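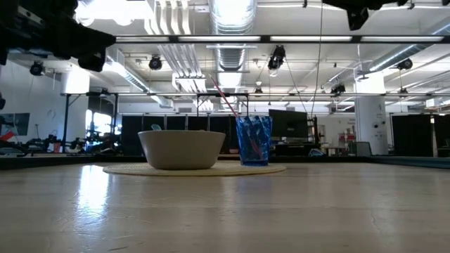

语料中的“一碗”折合多少毫升？

折合值按来源册分别给出，存放在 vessel.tsv 的 ml_ref 字段；来源册没有提供实测值的，该字段留空，全库没有统一的默认值。

Tolden 家庭食谱计量词语料
数据说明，随 1.2 版发布

一、概述

Tolden 收录中文手写家庭食谱中的计量表达，逐条标注数量、计量词、被计量的食材以及所在的操作步骤。材料来自 79 册手写本，由 Graltby 和 Scanlon 两地的家庭提供扫描件或原件。全库解压后占用将近 315 MB，其中大部分为页面扫描图，纯文本和标注所占比例很小。

语料主要面向三类用途：计量词的词汇与语法研究，食谱文本的信息抽取，手写食谱的转写规范比较。标注层与转写层分开存放，可以只取其一。

转写规范由 Amrit Caron 起草，1.1 版之后的修订记录见 docs/changes.txt。标注在 Domen 中完成，导出格式为制表符分隔文本，使用时不需要安装 Domen。

二、目录结构

tolden/
 README.txt 本文件
 books.tsv 来源册登记表
 recipes.tsv 食谱条目表
 measures.tsv 计量表达表，主表
 vessel.tsv 器皿折合表
 text/ 转写文本，每册一个文件
 scans/ 页面扫描图，按册分子目录
 splits/ 划分文件
 docs/ 转写规范、标注手册、修订记录
 tools/ 校验脚本

所有文本文件为 UTF-8 编码，无 BOM，换行符为 LF。制表符分隔文件的首行为字段名。字段内部不允许出现制表符和换行；原文中的换行在转写文本里以竖线表示，原文自身的竖线转写为全角。

三、来源册登记表

books.tsv 每册一行，字段如下。

book_id：册编号，字母 B 加三位数字。编号按登记顺序分配，与成书时间无关。撤回的编号不再使用，因此编号不连续。
place：登记地，取值 graltby 或 scanlon。登记地指提供者交件的地点，不代表书写者的籍贯或居住地。
hand：书写人数的判断，取值 single、multi、unsure。判断依据为笔迹，未经提供者核对的一律记 unsure。
script：字形，取值 simp、trad、mixed。夹用少量异体字或俗字不算 mixed。
medium：书写工具，取值 pen、pencil、brush、mixed。
cond：页面状况，取值 good、fair、poor。poor 表示全册有超过半数页面存在无法辨认的字。
consent：授权范围，取值 full、text。取 text 的册只发布转写文本，scans/ 下没有对应子目录。

登记表不含书写者和提供者的姓名、住址及亲属关系。转写中出现的人名统一替换为占位符，规则见第六节。

四、食谱条目表

recipes.tsv 每道食谱一行。一道食谱的边界以标题为准；没有标题的，以空行、横线或换页为准；三者都没有的，由标注者根据食材和步骤判断，并在 seg 字段记 guess。

recipe_id：食谱编号，册编号加下划线加序号。
title：原标题，照录。无标题的留空，不由标注者代拟。
course：类别，封闭取值，共 13 类，列表见标注手册附录。拿不准时取 other。
seg：切分依据，取值 title、blank、rule、page、guess。
line_from、line_to：在转写文件中的起止行号，两端都包含。
dup：与其他食谱内容重复时，填写最早登记的那一道的编号。只有用料和步骤都一致才算重复，仅标题相同不算。

同一册中常有同一道菜的前后两种写法，后一种往往改动了用量。两种写法分别立条，dup 留空。需要对照的研究者可以用 title 字段自行配对，但应注意标题用字前后常不一致，例如“腌”与“醃”、“糕”与“粿”的混用。

五、计量表达表

measures.tsv 是主表，每个计量表达一行。计量表达定义为：食谱文本中用来限定某种食材或调料数量的最小连续片段，包括数词、量词以及紧邻的修饰成分。

m_id：表达编号。
recipe_id：所属食谱。
line：所在行号。
start、end：字符偏移，从零起算，左闭右开。偏移按 Unicode 码位计算。
surface：原文片段。
num：数量的规范形式，写作十进制数或范围。范围用半角连字符连接。
num_type：取值 exact、range、approx、none。
unit：计量词，照录。
unit_type：取值 metric、market、vessel、hand、body、piece、vague。
ingr：被计量的食材，照录。
step：取值 list、inline。前者指出现在用料清单中，后者指出现在操作步骤的叙述中。
conf：标注者把握程度，取值 high、low。

unit_type 的划分标准如下。

metric：克、千克、毫升、升等法定单位及其简写、俗写。“公分”指重量时归此类，指长度时不标。
market：斤、两、钱。因时代和地区不同，一斤的实际重量不一致，标注时不作换算。
vessel：以器皿充当的计量词，如碗、杯、匙、勺、盅、碟。“汤匙”“茶匙”一律归此类，即使上下文显示书写者用的是定量匙。
hand：以手的动作或容量充当的计量词，如把、撮、捧、捏。
body：以身体部位的长度或大小作比的表达，如“一指节高的水”“拇指大一块”。
piece：个、只、片、瓣、根、棵等个体量词。
vague：少许、适量、一点、若干等没有数词或数词不起计数作用的表达。

“一点”“一些”中的“一”不计入 num，num 留空，num_type 记 none。“半”记 0.5，“一碗半”记 1.5，“碗半”同样记 1.5，unit 记“碗”。“两三勺”记 2-3，num_type 记 range。“三勺多”记 3，num_type 记 approx。“小半碗”记 0.5，num_type 记 approx，修饰成分“小”保留在 surface 中。

“平”“尖”“满”“浅”等描述装填程度的修饰语划入 surface，另在 vessel.tsv 的 fill 字段中登记。同一册里“一碗”与“一平碗”并存时，不推定前者等于后者，也不推定前者多于后者。

连用的计量表达分开标注。例如“糖二两或大半碗”标两条，两条的 ingr 均为“糖”，并在 alt 文件中登记互为替代的关系。用“等量”“同上”“照前”回指的，surface 照录，num 和 unit 留空，num_type 记 none，unit_type 记 vague，回指对象登记在 docs/anaphora.txt。

时间和温度的表达不在标注范围内。“一炷香”“滚三滚”“七成热”等只在转写中保留。火候用语同样不标。

六、转写规范摘要

转写以忠实于原字为原则，不改错字，不补标点。完整规范见 docs/transcription.txt，此处列出与计量表达有关的条目。

数字照录，不在汉字数字、阿拉伯数字和苏州码子之间转换。苏州码子用 Unicode 对应字符录入；有些旧册中苏州码子与汉字“二”“三”难以区分，按上下文行文习惯决定，并把 conf 记为 low。

涂改处，被划去而仍可辨认的文字放入花括号，后加的文字放入尖角号。计量表达只标注最终文本，被划去的数量不进主表。需要研究用量修改过程的，可以在 text/ 中检索花括号。

无法辨认的字用“□”表示，一字一框。字数也无法确定时用“▨”表示。surface 中含有“□”的条目一律取 conf 为 low。数词无法辨认而计量词可以辨认时，num 留空，num_type 记 none，不根据同类食谱推补。

人名替换为“〔人〕”，店名替换为“〔店〕”，地名保留。亲属称谓如“外婆”“三姨”保留。与人名连用的器皿名，例如某人的碗，替换人名后保留器皿部分，仍归 vessel。

页边批注转写在对应行之后，行首加“＊”。批注中的计量表达照标，step 记 inline。批注与正文笔迹不同的，在 hand 字段反映，不在条目级区分。

七、器皿折合表

vessel.tsv 记录来源册提供者对自家器皿的实测容量。测量由提供者自行完成，编写方只提供书面说明：器皿置于水平台面，注水至书写者习惯的位置，用带刻度的量具读取，重复三次取中间值。各家量具不同，刻度间隔不同，读数精度不统一。

book_id：册编号。
unit：计量词，与 measures.tsv 中的 unit 一致。
fill：装填程度，取值 level、heaped、shallow、unspec。
ml_ref：参考容量，单位毫升。
src：取值 measured、recalled。前者为实物测量，后者为提供者凭记忆估计。
obj：器皿是否仍在使用，取值 yes、no、unknown。

一册之内同一计量词对应多件器皿的，各占一行。此时不能从表中推断某条食谱用的是哪一件。将 ml_ref 用于换算时，应报告所选的行以及选择方法。

ml_ref 只表示水的体积。由体积换算重量需要堆积密度，本语料不提供密度表。面粉、米、糖的堆积密度受颗粒、湿度和压实程度影响，用单一系数换算全库会引入不可控的误差。

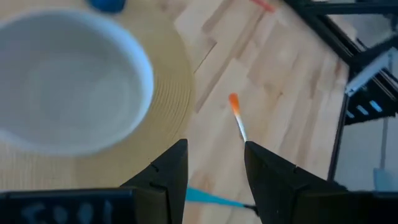
Garnet Ouellet 在 1.1 版的反馈中认为，把 recalled 与 measured 放在同一张表里容易误导使用者，凭记忆估计的容量普遍取整，与实测值合并计算后会在整数处形成虚假的峰。反馈同时建议删去 recalled 行，或者至少另立一表，使不读说明的人也不会误用。

编写方的处理如下。recalled 行予以保留，部分册的器皿已经不存，删去后这些册将没有任何折合信息。自 1.2 版起，tools/ 下的读取脚本默认跳过 recalled 行，需要时用参数 --with-recalled 打开。直接读取 vessel.tsv 的使用者应自行按 src 过滤。Garnet Ouellet 回复说，默认跳过可以接受，但希望在汇总输出中打印被跳过的行数。该功能已经加入。

八、标注流程与一致性

每册先由一人转写，另一人对照扫描图校对，然后进入标注。标注由两人独立完成，分歧由第三人裁定。裁定结果进入主表，两份原始标注不随语料发布。

一致性检验使用单独抽取的 100 道食谱。抽样按册分层，每册至少一道，其余按册内食谱数量分配。检验样本的编号见 splits/agree.txt。各字段的一致性指标由 tools/agree.py 输出，见 docs/agreement.txt，本文件不重复列出。

分歧集中在以下几处。

其一，vessel 与 piece 的界线。“一包糖”“一罐奶”中的“包”“罐”，一名标注者倾向于视为器皿，另一名视为商品个体。裁定规则为：食材以该包装形式整件使用的归 piece，从中取用的归 vessel；无法判断的归 piece，conf 记 low。

其二，“块”的归类。“一块姜”归 piece；“拇指大一块姜”整体归 body，不再另标“一块”。

其三，步骤叙述中的重复提及。清单写“盐一匙”，步骤写“下盐一匙”，两处都标。由此产生的重复会使按食谱汇总的用量翻倍，汇总时应只取 step 为 list 的条目；没有清单的食谱取 inline。

其四，否定和上限。“不可过二匙”标为计量表达，num 记 2，num_type 记 approx。该处理丢失了上限信息，计划在后续版本中增设字段。

九、划分

splits/ 提供 train、dev、test 三个文件，每行一个 recipe_id。划分以册为单位，同一册的食谱不会分到不同部分。按食谱随机划分会使同一书写者的用词习惯同时出现在训练和测试中，所得结果与本划分下的结果不可比较。

agree.txt 中的食谱与三个部分都有交叠，不应作为独立测试集使用。

dup 非空的食谱仍保留在划分文件中。跨册重复的条目少见，一般来自传抄；为避免泄漏，凡与 test 中的食谱互为重复的，已从 train 中移除。

十、校验

tools/check.py 检查以下各项：字段取值是否在封闭集合内；偏移取出的片段与 surface 是否一致；recipe_id 与 book_id 是否存在于上级表；起止行号是否越界；划分文件之间是否有交集。运行方式为在语料根目录执行

python3 tools/check.py --root .

全部通过时返回码为零。脚本只依赖标准库。偏移不一致的报错多数由编辑器自动转换换行符或对文本做了规范化引起。转写文件含有兼容汉字，做 NFC 规范化之后码位会改变，偏移比对可能失败，请使用原始文件。

十一、已知问题

来源不均衡。Graltby 一方的册数明显多于 Scanlon，后者又以糕点类为主。两地之间计量词使用的差别不能与菜式差别分开。

时间信息缺失。多数手写本没有写明年份，少数页面只有月份，例如“二月试”。语料不提供成书时间，也不建议根据纸张或字形推断。

“斤”的解释。十六两制与十两制的册并存，同一册内也可能前后不同。出现“十二两”之类数量的可以认定为十六两制，其余无法判断。market 类条目不宜直接与 metric 类合并。

“杯”的异质性。书写者所说的“杯”包括茶杯、酒杯、量杯和电饭锅所附的量米杯。只有在原文或提供者明确说明时，才在 vessel.tsv 中分行登记。其余的“杯”不应按任何标准杯换算。

苏州码子漏标。1.0 版有一批页边苏州码子未转写，1.1 版已补；仅发布文本的册因原件已归还，无法复查，可能仍有遗漏。

ingr 未归一。“番茄”“西红柿”“洋柿子”各自照录，没有同义词表。“粉”单独出现时可能指面粉、米粉、淀粉或发粉，标注者不作推断。

十二、不适用的用途

语料不适合用来估算家庭的实际摄入量。食谱记录的是做法，没有食用人数，也没有制作频次。

语料不适合用作烹饪换算工具的数值来源。vessel.tsv 的容量只对所属的册有效。

不得尝试还原提供者或书写者的身份。扫描图中残留的人名如有发现，请报告册编号和页号，不要在公开渠道转述内容。

十三、版本与撤回

1.0：首次发布，含转写与主表。
1.1：增加器皿折合表；补苏州码子；course 增加 other。
1.2：读取脚本默认跳过 recalled 行并打印跳过行数；修正部分跨行表达的偏移；更新划分文件。

提供者可以随时撤回授权。撤回后，对应的册在下一版中整体移除，编号保留不再分配，划分文件随之更新。持有旧版的使用者应在收到通知后删除对应文件。撤回列表见 docs/withdrawn.txt，只列编号，不列原因。

引用时请写明版本号，并说明使用的是转写层、标注层还是两者都用。问题报告请附 m_id 或 recipe_id、所用版本和 check.py 的完整输出；只附截图的报告处理较慢。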